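## 4. 공개일 체험 코너 준비와 진행

이 장은 방문객이 손잡이형 그리퍼를 직접 들고 물체 집기를 해 보는 체험 코너의 설치와 진행 절차를 다룹니다. 로봇 팔 시연은 5장을 참고하십시오. 체험 코너만 단독으로 운영할 때는 5장의 안전 펜스 설치 절차를 생략해도 됩니다.

담당 구분은 다음과 같습니다.

| 역할 | 담당 | 비고 |
|---|---|---|
| 코너 총괄 | Nkechi Adeyemi | 개시와 중단 결정 |
| 장비 점검 | Jaime Calado | 4.2절, 4.5절 |
| 방문객 안내 | Vittoria Cocco | 한국어 통역 1명 동반 |
| 기록 확인 | Sinéad Cronin | Witgate 화면 담당 |

### 4.1 자리 배치

1. 체험 구역은 창가 쪽으로 잡습니다. 출입문 쪽은 대기 줄과 겹치므로 사용하지 않습니다.
2. 체험자가 설 자리에 바닥 테이프로 사각형을 표시합니다. 두 사람이 마주 서는 경우 팔을 뻗어도 서로의 그리퍼가 닿지 않아야 합니다.
3. 의자는 체험 구역 밖으로 뺍니다. 바퀴 달린 의자가 케이블을 밟으면 신호가 끊길 수 있습니다.
4. 직사광선이 드는 창에는 반투명 시트를 붙입니다. 테이프는 시트 가장자리에만 사용하고 창 손잡이를 가리지 마십시오.
5. 천장 조명을 모두 켠 상태에서 마커 인식 시험을 한 번 실시합니다. 인식 표시가 깜박이면 시트를 한 겹 더 대거나 체험 방향을 돌립니다.

> **참고:** 오후에는 빛이 낮게 들어옵니다. 오전에 마커 인식이 정상이었더라도 14시 전에 5번 단계를 다시 하십시오.

### 4.2 그리퍼 점검

1. 전원을 끈 상태에서 양쪽 손가락의 그립 패드를 손톱으로 가볍게 밀어 봅니다. 들뜬 곳이 있으면 예비 패드로 교체합니다.
2. 손가락을 끝까지 벌렸다가 천천히 닫습니다. 중간에 걸리는 느낌이 있으면 해당 장비를 사용하지 말고 빨간 꼬리표를 답니다.
3. 마커 표면을 마른 천으로 닦습니다. 알코올은 인쇄면을 번지게 하므로 쓰지 않습니다.
4. 마커 테두리가 긁혔거나 모서리가 말려 있으면 새 마커를 붙입니다. 붙인 뒤에는 반드시 4.3절의 보정을 다시 합니다.
5. 전원을 켜고 Witgate 화면에서 장비 번호를 확인합니다. 번호가 나타나지 않으면 케이블을 뽑고 19초를 기다린 뒤 다시 꽂습니다.

**주의:** 손가락 사이에 방문객의 손가락이나 머리카락, 목걸이형 출입증 끈이 들어가지 않도록 하십시오. 출입증은 등 뒤로 돌려 걸게 합니다.

### 4.3 보정

보정은 개장 전, 점심 휴식 후, 그리고 그리퍼를 떨어뜨린 경우마다 실시합니다.

1. Witgate 화면에서 `장비 > 보정`을 엽니다.
2. 그리퍼를 받침대에 놓고 손을 뗍니다. 화면의 막대가 초록색으로 바뀔 때까지 건드리지 않습니다.
3. 손가락을 완전히 벌린 상태에서 `열림 저장`을 누릅니다.
4. 손가락을 완전히 닫은 상태에서 `닫힘 저장`을 누릅니다.
5. 표시값이 열림에서 100, 닫힘에서 0인지 확인합니다. 값이 다르면 2번부터 반복합니다.

두 번 반복해도 값이 맞지 않으면 Jaime Calado에게 장비를 넘기고 예비 장비로 진행합니다. 오류 코드 771이 함께 표시될 때는 보정 문제가 아니라 펌웨어 버전이 맞지 않는 경우이므로 현장에서 고치려 하지 마십시오.

### 4.4 체험 진행

한 사람당 체험 시간은 설명을 포함하여 5분입니다. 체험 순서는 바꾸지 않습니다.

1. 방문객에게 장비의 무게를 먼저 느껴 보게 합니다. 장비를 건넬 때는 손잡이 쪽이 방문객을 향하게 하고, 상대가 잡은 것을 확인한 뒤 손을 놓습니다.
2. 물체 없이 손가락을 서너 번 여닫게 합니다. 손가락 끝을 보고 움직이게 하면 힘 조절을 빨리 익힙니다.
3. 첫 물체로 투명 플라스틱 물병을 세워 둡니다. 물은 넣지 않습니다. 상표가 체험자 쪽을 향하게 놓으면 라벨을 기준으로 높이를 맞추기 쉽습니다.
4. 두 손가락 사이의 틈이 물병과 나란해지도록 그리퍼를 정면에 맞춥니다. 옆에서 비스듬히 들어가면 병이 넘어집니다. 위치가 맞을 때까지 손가락을 움직이지 않게 합니다.

 닫힌 손가락을 그대로 물병 쪽으로 밀어 넣으려는 방문객이 많습니다. 정면을 맞춘 다음 손가락을 벌리고, 그다음에 다가가도록 순서대로 말해 주십시오. 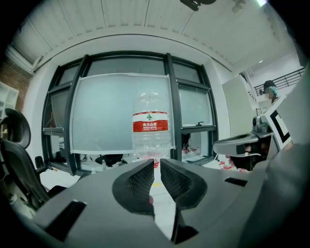 5. 손가락을 벌려 물병 몸통의 양옆으로 넣고 천천히 닫습니다. 병 옆면이 눌리기 시작하면 멈추게 합니다.
6. 물병을 손바닥 너비만큼 들어 올린 뒤 원래 자리에 내려놓습니다. 바닥이 닿은 것을 확인하고 손가락을 벌립니다.
7. 시간이 남으면 Pokon 블록 상자를 꺼내 두 번째 물체로 넘어갑니다. 블록은 한 번에 한 개만 꺼냅니다.
8. 체험이 끝나면 Sinéad Cronin이 Witgate 화면에 나타난 손 움직임 궤적을 재생해 보여 줍니다. 재생은 60초를 넘기지 않습니다.

> **참고:** 왼손잡이 방문객도 같은 장비를 씁니다. 케이블만 반대쪽 어깨 뒤로 넘겨 주십시오.

**경고:** 난간 위층에서 관람하는 사람에게 물건을 건네거나 받지 마십시오. 체험 중에는 난간 아래로 다른 방문객이 지나가지 않게 안내합니다.

어린이는 보호자와 함께 체험합니다. 진행자가 장비 아래쪽을 받쳐 주고, 손가락 여닫기만 어린이가 합니다. 이 경우 6번 단계는 생략할 수 있습니다.

#### 자주 받는 질문에 대한 안내

- 움직임이 어디에 쓰이는지 묻는 경우: 사람이 물체를 집는 방식을 기록하여 로봇 팔의 동작 학습에 사용한다고 답합니다.
- 기록을 남기고 싶지 않다고 하는 경우: 체험 전에 `저장 안 함`을 켭니다. 궤적 재생은 그대로 할 수 있습니다.
- 구매를 묻는 경우: Pichler 안내 데스크의 연락처 카드를 건넵니다. 가격은 언급하지 않습니다.
- Prurach 팔과 함께 쓸 수 있는지 묻는 경우: 5장 시연 시간표를 안내합니다.

### 4.5 중단과 정리

다음 경우에는 체험을 즉시 멈추고 Nkechi Adeyemi에게 알립니다.

- 장비에서 타는 냄새가 나거나 손잡이가 뜨거워진 경우
- 손가락이 명령 없이 움직인 경우
- 마커 인식이 세 번 연속으로 끊긴 경우

정리 순서는 다음과 같습니다.

1. Witgate에서 진행 중인 기록을 닫습니다. 기록을 열어 둔 채 전원을 끄면 마지막 파일이 손상됩니다.
2. 그리퍼 전원을 끄고 케이블을 분리합니다. 케이블은 꺾지 말고 둥글게 감습니다.
3. 손가락을 반쯤 벌린 상태로 보관함에 넣습니다. 꽉 닫아 두면 패드에 자국이 남습니다.
4. 찌그러진 물병은 분리수거함에 넣고, 다음 날 쓸 물병을 새로 꺼내 둡니다.
5. 창을 닫고 반투명 시트의 테이프가 떨어진 곳을 다시 붙입니다.
6. 빨간 꼬리표가 달린 장비는 보관함에 넣지 말고 점검 선반 맨 아래 칸에 둡니다.

점검표는 Jaime Caldeira가 수거합니다. Jaime Calado와 이름이 비슷하므로 수령인 칸에는 성까지 적으십시오.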